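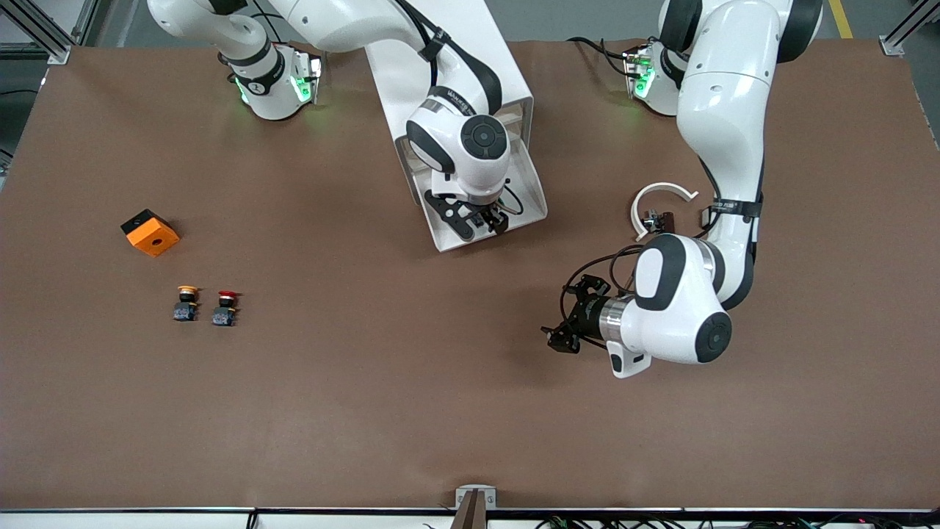
Farenlow cuts price of Elley film scanner, adds medium-format holder

By Noemi Bellamy
2024-05-05

Farenlow has lowered the price of its Elley desktop film scanner from $1,198 to $1,082 and will now include a medium-format holder in the box. The holder had been sold separately since the scanner went on sale last November.

The new price applies to orders placed through the company's website and at camera stores that carry the line. Stores with older stock can request the holder from Farenlow and hand it over at the time of sale. Customers who already own the scanner will not get the holder free, but they can buy it at a reduced price through the end of the summer if they register their serial number.

The Elley is a dedicated scanner for negatives and slides. It takes cut strips and mounted slides in 35mm, and with the added holder it accepts 120 film up to 6x9. It does not scan prints or sheet film. The scanner connects by USB-C and runs from its own power adapter.

Maricel Sebastian, product manager for scanning at Farenlow, said the holder was left out at launch to keep the starting price down. Most buyers ended up ordering it anyway, and many of them paid for shipping a second time.

"We had people calling to ask why their 120 film didn't fit, and the answer was on the box in small type," Sebastian said. "It was a bad way to sell it. We should have packed it in from the start."

The holder itself has been changed. The first version closed with a single latch in the middle, and owners complained that curled film lifted at the ends and scanned soft in the corners. The new one has 2 latches and a deeper channel along each side. Farenlow also sells an anti-Newton glass insert for film that still won't lie flat, and that remains an extra.

A software update was released along with the price change. Version 2 of the scanning program adds batch naming, a preview that can be zoomed before the final scan, and the option to save a linear file for people who prefer to convert negatives in another program. Dust removal now works in the background while the next strip is being scanned. As before, it cannot be used with traditional black-and-white film, where the silver in the image blocks the infrared channel.

The update is free and runs on current Windows and Mac systems. Owners have to update the scanner's firmware first, using the cable that came with it. Farenlow warns that the firmware step should not be interrupted and says to leave the film holder out until the status light stops blinking. Settings saved in the earlier program carry over, except for custom color profiles, which have to be loaded again by hand.

Ermanno Farina, who runs the Bidevton photo lab and rents time on two of the scanners to walk-in customers, has been using a test copy of the program. He said the batch naming was the part his customers asked for most.

"They come in with a shoebox of their parents' slides and go home with a folder full of numbers," Farina said. "Now they can type in the year and the trip before they start. It's a small thing, but they were doing it by hand afterward, one file at a time."

Farina said color negatives still needed more correction than slides, especially older rolls that had been stored badly. He would like to see a preset for faded film. Sebastian said one was being worked on but gave no date for it.

Scan times are unchanged, and so is the sensor. Farenlow did not say whether a replacement for the Elley is planned. Mogens Lykkegaard, the company's head of sales, said only that the present model would stay in production and that the lower price was permanent.

Farenlow has also moved its North American repair work to a service center in Fajardo, Puerto Rico. Scanners sent in under warranty will go there beginning this month. Owners who have an open repair ticket do not need to do anything, and their units will be returned from the previous location.

The updated program and a revised manual are on the support page of the company's website. The manual for the original holder has been kept there as well.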